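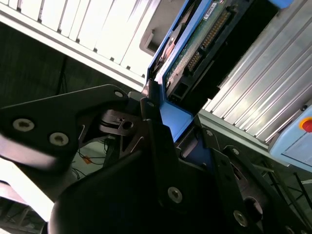
Progress report on the Judarthorpe drive refurbishment grant
01/06/2020

Hello again, and thank you for being so patient while I got this together. It's been a busy stretch at the workshop and I kept wanting to finish one more shelf before I wrote it all up!

The short version is that we've now been through 495 drives out of the old office servers, and the back wall is finally looking like a store room again (you'll remember the state of it when you came round). Every drive gets looked over, wiped, tested and labelled, in that order, and then it goes either on the Bernine shelf for reuse or into the crate for recycling.

The caddies have been the slow part. I'd budgeted for the drives and hardly gave a thought to the plastic frames they sit in, which was a bit daft of me. The blue ones are lovely to work with, as the frame leaves the green board on the underside of the drive open to view, and you can check the long black connector without taking anything apart. I look along the gold pins first, every time. If one is bent the drive goes straight to the problem tray and I get on with the next. The older grey caddies have to come off completely before I can see a thing, and some of the screws are so chewed up that I've given in and bought a decent set of bits. That's in the costs under small tools.

Labels next. Plenty of the boards came to us with a little white sticker already on, and the print on those can be very faint, so I've stopped trying to read them and put our own number on the caddy. It saves my eyes and it saves arguments. The numbers go into the Niken spreadsheet along with the test result and the shelf.

As for where things are going, Bangash has had 4 boxes from us so far and would like 5 more before the end of June. I've said yes to that -- probably a bit quickly, but the drives are there and only need their final test. We also have 21 sitting in the problem tray. A few of those just need a new caddy, I think, and the rest will end up in the crate.

Money is fine. We're under on packing (I've been reusing the foam the servers came in) and a touch over on tools, and the two more or less cancel out. The one thing I'd like to ask is whether the shelving money could be moved across to anti-static bags. We found enough second-hand shelves and we're getting through bags at a terrific rate.

Still to do before the next report: finish the grey caddies, get the last Bangash boxes out of the door and sort through the cable drawer, which I have been avoiding since the day we moved in. I'll send the spreadsheet over separately once I've tidied up the columns.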